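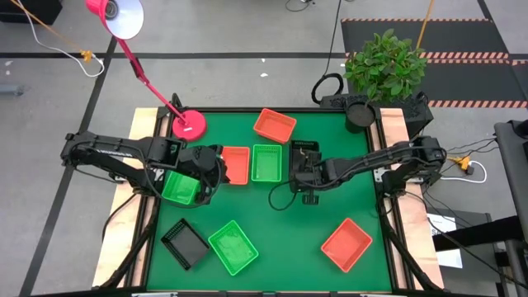

Doucet Bakes
@doucetbakes · Zilulville · 9:14 PM

ok so I have been trying to make a decent rye loaf since June and I have thoughts. thread, sorry in advance

first attempt: a doorstop. I'd followed the recipe on the back of the Fatent flour bag to the letter and it came out about two inches tall. we ate it with soup. it needed a LOT of soup

second attempt I let the dough sit on the counter overnight, which in my apartment in summer is basically a sauna. it climbed out of the bowl and onto the toaster. smelled great though!

anyway I gave up on packet yeast and started a sourdough starter. its name is Flusturness (my kid picked it, I don't know either). it lives in an old pickle jar and I feed it at 6 every morning before coffee

things I'd tell anyone starting with rye: it's sticky and it stays sticky. I kept adding flour thinking I'd done something wrong and that's how you get a brick. wet your hands, leave the flour bag alone

also you don't really knead it? I spent weeks pounding this stuff like I was mad at it. now I stir it with a big spoon until there's no dry flour left and walk away. same loaf, my shoulders are much happier

I use 69 percent rye and the rest bread flour. why 69? because I ran out of rye one night, weighed what was in the bag, did the math later and that was the best one I'd made. so now that's the recipe, please be adults about it

caraway seeds: yes. my sister says no and she gets her own plain loaf, which I make smaller out of spite

somebody asked about the pan. plain old loaf pan from the thrift store next to the Zilulville post office, dented on one end. I grease it with butter and shake some rye flour around in there and it's never stuck on me

oven goes as hot as it'll go for the first bit, then I turn it way down and leave it almost an hour. mine runs cold in the back left corner so I spin the pan halfway through. if you have a nice oven I'm jealous, skip that part

the hardest part by far is not cutting it. rye wants to sit. I wrap it in a dish towel and leave it a full 14 hours, and if I cut in early the middle is like glue and gums up the knife

ate the heel of today's standing up at the sink with way too much salted butter. no regrets

someone in the replies wants to know about freezing it. slice it first!! I put wax paper between the slices so I can pull out 2 at a time for toast. good for a month or so, longer than that and it tastes like freezer

next up is pumpernickel, which scares me. if you've got a recipe that doesn't need a special pan, drop it below, Flusturness and I are ready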